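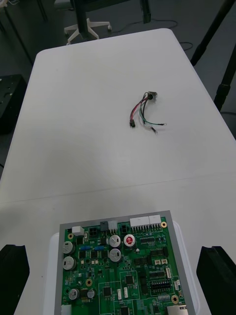

FOR IMMEDIATE RELEASE

Tsoukalas Books to Publish "The Second Shift Bell," Ashraful Liyanage's Portrait of Grandparents Raising Children

USTTON, July 9, 2022 – Tsoukalas Books is thrilled to announce the August release of "The Second Shift Bell: Grandparents, Children and the Work of Starting Over," the first full-length book by reporter Ashraful Liyanage. It is a warm, funny and sometimes painful account of families in which the oldest people in the house are doing the work of raising the youngest.

Liyanage spent three years in and near the mill town of Skirkach, sitting in on school pickups, custody hearings, birthday parties and a great many card games. He spoke with 843 people along the way: grandmothers and grandfathers, the children in their care, teachers, bus drivers, family court clerks and parents who had moved away for work and were trying to come back.

The book takes its title from the bell that used to call the evening crew to the Skirkach mill. Many of the grandparents in these pages worked that shift when their own children were small, and they talk openly about the suppers and school plays they missed. Now they are packing lunches again, learning new ways to do long division, and lying awake over college costs at an age when their friends are choosing garden furniture.

"I went to Skirkach to write one magazine article about a pension dispute," said Liyanage. "In the first house I visited, a woman of 70 was teaching her grandson to ride a bike in the hallway. It was raining and he couldn't wait! I asked if I could come back the next day, and she said yes, if I brought milk."

That woman and her grandson open the book, and readers will meet them again in the last chapter, when he is old enough to have a few things to say about how the story has been told. In between, Liyanage looks at the forms a grandparent has to sign before a child can see a dentist, the gap between what foster families and relatives are paid, and the friendships that grow up in school parking lots between people who never expected to be there.

For the first time, he also writes about his own childhood. Liyanage was raised by his grandfather, a tailor, in two rented rooms above a bakery in Zivov, and he returned there while finishing the manuscript. The chapter about that trip was a late addition, and early readers have been quick to name it as a favorite.

"Ashraful sent me that chapter at midnight and I read it standing up in the kitchen," said Horațiu Bogdan, senior editor at Tsoukalas Books. "He listens so well. People tell him the big things, and they also tell him what they paid for winter boots, and he knows that both belong in the book."

"The Second Shift Bell" will be available in hardcover and as an e-book, with an audio edition read by the author. A reading group guide is included at the back, along with a plain-language list of questions for relatives to take to a school office or a family lawyer.

Liyanage will read from the book at the Skirkach public library in August, with many of the families attending – and the card tables will stay up afterward for anyone who would like a game.

Review copies, interviews and excerpts are available on request from the Tsoukalas Books publicity desk in Ustton.

###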